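Staff Room Boards > Elementary > Specials and Electives
Thread: Assigned seats in the computer lab or let them pick?

mrs_delgarno
I teach K-5 computers, each class once a week for 45 minutes, and I have gone back and forth on seating every year I've been in the lab. Last year was assigned seats by roster number. It was quick to set up and it made the login cards easy, but I spent a lot of time moving kids who couldn't sit by each other, and by spring the chart was a mess. We go back in August and I have 28 stations in rows facing the board. What do you all do?

tabkey
Assigned, all grades, all year. Same kid, same machine. If a keycap goes missing I know which six students to ask. I do not change the chart until January unless a classroom teacher asks me to.

Rowan_K5lab
I let 3rd through 5th pick. They get one warning and then I pick for them for the next 2 classes. K-2 is assigned because otherwise the first ten minutes is gone.

mrs_delgarno
Rowan, do they pick again every week or pick once and keep it?

Rowan_K5lab
Every week. They line up at the door and come in by table group from their homeroom, and the group that goes first rotates.

tabkey
I tried that. The kid who is last in line ends up at the broken chair next to the kid no one wants to sit with, every single week. You can rotate the groups but there is still a last kid in each group. I won't go back to it.

gsoylu
Middle school here, so take this for what it's worth. I use color zones. The lab is split into four zones with colored tape on the monitor stands. The student is assigned a zone but picks the seat inside it. Zones change each quarter. It cut down on the arguing and I can still call "blue zone, save and log out" at the end of class, which helps when you have a room full of headphones.

mrs_delgarno
I like that. Does the tape stay on?

gsoylu
Electrical tape does. Washi tape lasted until October. Put it on the stand and keep it off the screen bezel, our tech department was not happy about the residue.

paperjam_pe
Not a computer teacher but I share the room with one. Please whatever you do leave the chart where a sub can find it. I covered the lab on a Tuesday with no chart and had two kids logged in as each other for the whole period.

Rowan_K5lab
Fair point. Mine is in the sub tub with the login cards.

tabkey
The zone idea works if your rows divide evenly. Mine don't. I have 3 rows and one of them has a pillar in the middle of it. Also with one-to-one logins I don't see what the kids gain from choosing. They are looking at a screen the whole time.

gsoylu
They're not looking at a screen the whole time in my room. Half of our projects are in pairs. If pairs are always whoever the chart put side by side, the strong typist does all the work by week three. Zones let me shuffle without redoing the chart.

tabkey
Then assign the pairs too – that's what I do. I'm not against moving kids, I just want to be the one who moves them.

mrs_delgarno
I think I'm going to do assigned for K-2 and zones for 3-5. With my room that's seven seats to a zone, so it does divide. My biggest class has 11 students who get pulled for services at different times, so I'll put their seats on the ends of the rows where they can get in and out.

Rowan_K5lab
Ends of the rows is smart. Leave one open station near the door too if you can, for new students. I always get one in the second week.

gsoylu
Since a couple of people sent me messages asking about my room, I'm Güven Soylu and I teach grades 6 to 8. I don't have a good photo of the zones yet, I'll take one when the tape is back up.

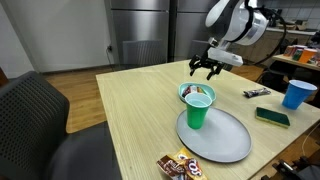 Robot arm, table, snacks in the teal bowl.

mrs_delgarno
Thanks. Please do post the zones when you have them. I mostly want to see how wide you made the tape.

gsoylu
Standard width, one strip across the front of each stand. Red, blue, yellow, green. Skip orange, it looks like red under our lights.

paperjam_pe
And tape a small copy of the zone map by the door, for the sub.

tabkey
Still assigned for me. Let us know in October how the zones went with third grade.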